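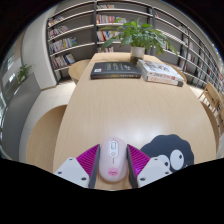

How often does a hand-held gripper need to be taken apart? At Nollton, where a set of them is in use most of the working day, each one is opened up after 40 hours of handling, and sooner if the fingers stop closing evenly.

The schedule is taped inside the door of the tool cabinet. It has been rewritten twice. The first version went by the calendar, and grippers that had sat in a drawer got the same attention as ones that had been squeezed thousands of times. Now every tool has a card, and the person who carries it writes down the hours when it goes back on the hook.

A hand-held gripper is a simple machine. The operator works a trigger, two fingers come together, and a camera on the tool records what they do. The recordings are later used to train a robot arm that carries the same fingers. That last part is what makes the upkeep fussy. If the fingers on the hand tool are bent, worn or mounted a little crooked, the arm is being taught with a hand it does not have.

Most of the work is on the fingers. The ones used at Nollton have a ribbed, soft wedge in magenta-purple, a dark contact pad on the inner side and a light-colored plate at the base with screw holes in it. They are used in mirrored pairs and changed in pairs. A new finger next to an old one closes off center, and a small object such as a computer mouse will be pushed to one side before it is held.

The wedge gives first. Its ribs are meant to flex when the finger meets something, so it bends around the object a bit. After enough cycles the ribs nearest the tip take a set and stay slightly curved. The check is done by eye against a steel rule, with the finger off the tool. If light shows under the middle of the pad, both fingers go in the scrap box.

Pads are wiped between sessions with a cloth and plain water. Alcohol was used for a while and left the surface slick. Dust is the usual trouble. Paper dust from books is bad, and fibers from cloth mouse pads are worse, as they work into the edge of the pad and lift it.

Then come the screws. They are tightened with a small torque driver, the same one every time, and marked across the head with a paint pen. A mark that no longer lines up means the plate has been moving. On one tool this went unnoticed for most of March. The left finger had crept outward by 2 millimeters, and nearly 12 hours of recordings had to be pulled and looked at again. About half could be kept. The rest was done over with a straight tool.

The replacement fingers are ordered from Merklow, a molding shop that also makes grips for garden shears. They arrive in bags without hardware. Each pair is matched on the bench by squeezing both fingers against a flat block and comparing how far they bend. Pairs that differ are split up and tried with others from the bag. The inserts for the plates come from Gashi and have given no trouble apart from one short delivery.

The camera gets less handling and more caution. Its wide lens takes in the fingertips at the bottom of the view and a good deal of the room beyond them. A fingerprint on the glass is easy to miss on a small screen, so the lens is checked with a flashlight before the tool goes out. If the bracket has been loosened for any reason, the tool goes to the calibration board before it is used, even when the bracket looks right.

The trigger linkage is the one part that gets oil, a single drop at the pivot. Too much of it runs down to the fingers. The return spring is replaced when the trigger feels lazy, and that is a matter of opinion; two operators can disagree about the same tool in the same afternoon. Nollton is trying out a pull gauge from Meltum to settle it, but has not picked a number yet.

A full service takes 40 minutes if nothing is broken. The tool is closed by hand a few times, zeroed with the fingers touching, and zeroed again with them fully open. The card gets a new line, the hours start over, and the gripper goes back on its hook.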